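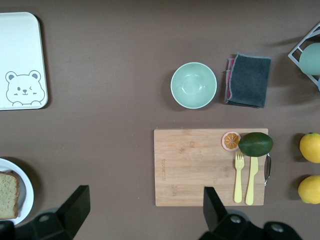
*A bear tray, a green bowl, a folded cloth and a bamboo board, before anything gets put away.*

I have come around, rather slowly, to the idea that a kitchen should be allowed to be a little silly. For years I wanted the other kind. I had a tear sheet from a Kilden catalog on my refrigerator, all white plates and gray linen, and I bought toward it one careful piece at a time until I had a kitchen that looked very nice and that I didn't especially want to stand in.

What changed my mind was a tray with a bear on it. He's only a gray outline, with round ears and two paws and one eye closed in a wink, and he sits down near the bottom edge so that you can pile toast above him and he'll still be peeking out when you carry it to the table. I'd have walked right past him at 30. Now I reach for that tray before any other (and I own more trays than one household can defend).

I know the argument against this sort of thing, having made it myself at some length to people who were only trying to show me a mug. Cute things date. They clutter up a shelf. My old apartment in Gurden had 15 feet of counter if you were generous and included the windowsill, and I guarded every inch of it. But a plain tray takes up the same room as a winking one, and a mint-green bowl holds as much soup as a white bowl, and I've found I wash the green one sooner so I can have it back.

The same goes for cloths. A dark gray dishcloth is a sensible purchase, it hides tea and beet juice and I'd recommend it to anybody. Still, fold it so a strip of pink and red shows along the side and the whole table cheers up!

I wouldn't want everything to wink at me. A bamboo board ought to look like bamboo, I think, and a plain white wire rack suits me fine, especially with a pale green something resting in it. The quiet things give the bear somewhere to live. I took the catalog page down last November and put up a grocery list.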